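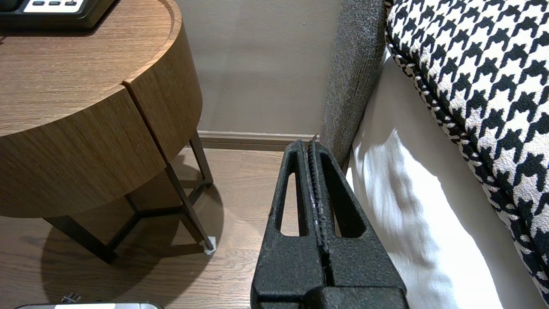 HOME & LIVING

The corner that looks after itself

By Soledad Llorente

Every home I have ever lived in has had one corner that gets the leftovers. The sofa has its wall, the bookcase has its alcove, and then there is that awkward bit by the skirting board where the telephone point happens to be, and into it goes whatever small table you own.

Mine is round, wooden and a good deal deeper than it needs to be, with a curved apron under the top and thin black metal legs that make it look rather lighter than it feels when you are carrying it up two flights of stairs (I had help, thank you, Märta). I bought it in September for 125 euros from a second-hand dealer called Brøndum, after five visits spent walking round it and pretending to look at lamps.

What I love about a round table in a corner is that it never quite fits, and so it leaves you a little air behind. You can get a hand in there. You can get a duster in there, if you are that way inclined, and the cables have somewhere to go besides across the floor, where my toes would surely find them.
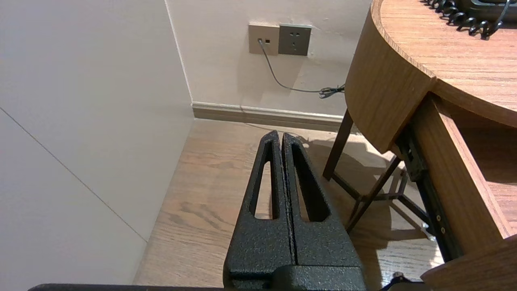

Cables are the real test of a corner, I think. My friend Teodoro Goicoechea hides his in a painted box and is terribly proud of it, but I have come round to leaving a bit of slack coiled low down behind the furniture, so that on a Wednesday evening, when I decide the whole room must be turned about, nothing gets yanked out of the wall. The open legs help as well – you can see the floorboards running on underneath, and a small room is always grateful for more floor.

As for the top, I keep it nearly bare. Something with buttons on it usually ends up there, and my tea goes beside it at seven, well in from the rim.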